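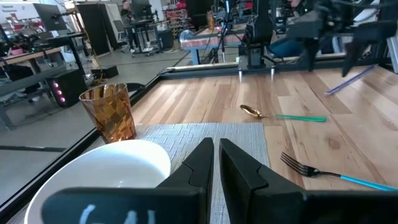 White bowl and amber glass.

Ticket: GPS track stops recording during multi-day walk
Product: Clokell handheld, with Stiler map card
Opened: May 25, 2012
Status: Open, waiting for reply from support
Priority: Normal

Description of the problem

I use the Clokell handheld for walking trips of several days. On my last trip, on the Brendow track, the recording of the route stopped three times without any warning. The position on the map was still correct and the compass was working, but the line behind me was not drawn any more. When I came home and copied the files to the computer, the track had long straight lines across places where I did not walk. One of them goes over the lake.

The device is not new. I bought it last September and I used it for day walks without this problem. I would like to know if it is a fault in the device, in the map card, or in my settings.

My settings at the start of the trip

Recording: on, automatic
Interval: by distance
Battery type: rechargeable
Battery save: on
Map: Stiler topographic, on the card
Track storage: device memory
Archive old tracks: off

What happened

First stop: on the climb from the Trevor trailhead, under heavy trees. I noticed it only at the hut, when I wanted to see the distance for the day. The recording symbol was still on the screen. I switched the device off and on again and the line continued from the hut.

Second stop: the next morning, on the open ridge. The sky was clear and the reception bars were full, so I do not think that the trees were the reason the first time. I changed the batteries for a fresh set. The line started again.

Third stop: on the way down, after lunch. This time a short message came on the screen, but I had gloves on and I pressed a button before I could read all of it. I believe that the word "memory" was in it. After the restart the message did not return.

What I tried at home

1. Charged all the batteries fully and left the device on the balcony. The recording ran until the batteries were empty, no stop. But it was not moving, so perhaps this test does not say very much.

2. Removed the Stiler card and cleaned the contacts with a dry cloth. Walked to the river and back without the card. The track was complete.

3. Put the card back and walked the same way. The track was complete also.

4. Looked in the track manager. The current track had 2,637 points, which is more than I expected for this trip. Then I saw that it also contained the points from my winter walks. I had never cleared it. I had understood that the device begins a new track every time it is switched on, but it seems that it adds to the old one.

5. Saved the old track to the computer and cleared the current track. Set the archive to automatic.

6. Turned off battery save and walked for a whole day with a full pack, 17 km, mostly forest. The track was complete.

Because I changed two things before the last walk, I cannot say which one has helped. I know it would have been better to change only one.

Questions for support

Is there a limit for the current track, and what does the device do when it comes to this limit? The printed manual says only that "older points may be replaced". In my case the old points were still there and it was the new ones that were missing.

Does battery save stop the recording when I walk very slowly? On the climb I was slow, with many rests.

Can the missing parts be recovered from the device? I have not written anything to the card after the trip. If there is a hidden log I am happy to send it.

Files attached: the track from the trip, the cleared track, the list of settings.

Update, added by me

I repeated the long walk with battery save on and the archive still automatic. The track was complete, with one small gap of 3 minutes at the footbridge, where I think the reception is poor between the rocks. So for the moment I believe that the full track was the cause, and not the battery setting. I would still like an answer about the limit before my next trip, which is longer and where I need the track for finding the way back if the weather is bad. I will carry the paper map in any case.

Please leave the ticket open until then.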